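How to tell if a robot could do one of your chores

Posted 03/02/2023

My neighbor Jarmila Kopecký asked me when she can buy a machine that tidies the kitchen, and I gave her such a long answer over the fence that I decided to write it up. You don't need an engineering degree for this, just a chore, some paper and maybe half an hour. I picked clearing up after a drink: bottles, caps, cups. It sounds like nothing, right?

Step 1. Write the chore out in tiny pieces. "Put the bottle away" is far too big. Mine came out as: find the bottle, get a hand to it, close the hand, lift, carry, set it down upright, let go. Then I remembered the cap and had to start over (one hand steadies, the other one twists).

Step 2. Circle every piece where you'd use touch more than your eyes. For me that was closing the hand and twisting the cap. You and I squeeze a thin plastic bottle just hard enough without thinking, but a machine needs either a good sense of force or fingers that give a little. I like the bendy kind, the ones with a ladder pattern that wrap themselves around whatever they press on.

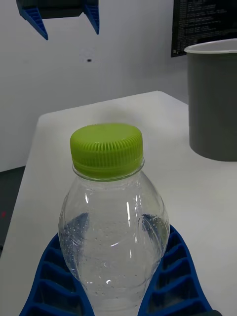 So if your chore has soft or flimsy things in it, put a star next to those. Dishes and cans are easier to hold than a bag of salad! My friend Rostislav Zelenák did this for folding fitted sheets and ended up with stars all down the page.

Step 3. Circle anything see-through or shiny in a second color. Clear plastic is a pain for cameras, particularly on a pale surface, and sometimes the cap is the only bit that really stands out. If you're setting up your own little test at home, try a colored cap first and a plain one later, and don't change the table at the same time or you won't know what made the difference. 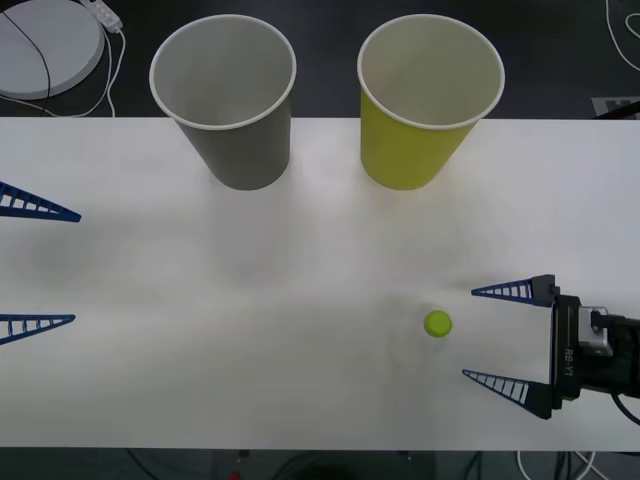
Two paper cups at the back, a clear bottle with a green cap nearer the front, and blue fingers on either side.

Step 4. Ask how much the chore changes from day to day. Same spot, same cup, same light? A machine has a decent chance. My kitchen counter after my nephews visit? No way, not yet.

Step 5. Decide how many misses you could live with. Say it has 200 goes and drops the bottle in 26 of them. With an empty bottle, who cares. With a full glass of red wine over a rug, I'd be out after the first one.

Now look at your page. Few circles and a steady setup means the chore is worth watching, and a shop floor will probably get it before your house does. Lots of stars means keep your dish towel handy. Jarmila's kitchen came out somewhere in the middle, and she's doing her laundry room next. I'll post her list in June if she lets me.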